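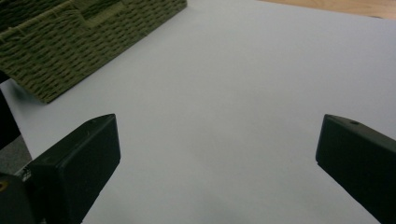 라빛나 님은 한지를 접기 전에 꼭 결부터 찾으라고, 그것만 알아도 책등이 터질 일이 절반은 줄어든다고 하셨어요. 저는 그 말을 듣고 집에 있는 공책을 죄다 꺼내서 결을 확인해 봤답니다. 세상에, 제가 작년에 묶은 두 권은 전부 결이 가로로 누워 있더라고요!

제본 모임 '로들리'의 봄 강좌 소식을 전합니다. 이번에는 실로 묶는 사철 제본이에요. 종이를 반으로 접어 네 장씩 포개고, 등에 구멍을 뚫고, 밀랍 먹인 실로 한 대수씩 이어 갑니다. 처음에는 실이 자꾸 꼬여서 한숨이 나오는데, 세 번째 대수쯤 되면 손이 먼저 움직이기 시작해요. 그 순간이 정말 좋습니다.

결 찾는 법도 살짝 알려 드릴게요. 종이를 양손으로 가볍게 말아 보세요. 가로로 한 번, 세로로 한 번. 힘없이 잘 말리는 쪽이 있죠? 그때 말린 원통과 나란한 방향이 결이고, 책등도 그 방향으로 세우면 됩니다. 헷갈리면 자투리를 찢어 보세요(곧게 찢어지는 쪽이 결 방향이에요).

지난 11월 강좌에서 만든 책들은 아직 모임방 책꽂이에 꽂혀 있어요. 옌페이산 님의 식물 일기장은 벌써 270쪽 가운데 절반이 채워졌다는데, 펼치면 끝까지 판판하게 눕는 게 어찌나 부럽던지요. 저도 올해는 요리 공책을 그 방식으로 다시 묶어 볼 생각입니다. 표지는 짙은 초록 천으로 할지, 그냥 두꺼운 종이로 할지 아직도 고민 중이에요.

신청은 2026. 2. 25.까지 받고, 자리는 13명입니다. 본문 종이는 평량 100그램짜리로 모임에서 준비하니 송곳과 본폴더만 챙겨 오세요. 본폴더가 없으면 납작한 나무 주걱도 괜찮아요. 표지로 쓰고 싶은 천이나 종이가 있다면 그것도 꼭 들고 오시고요!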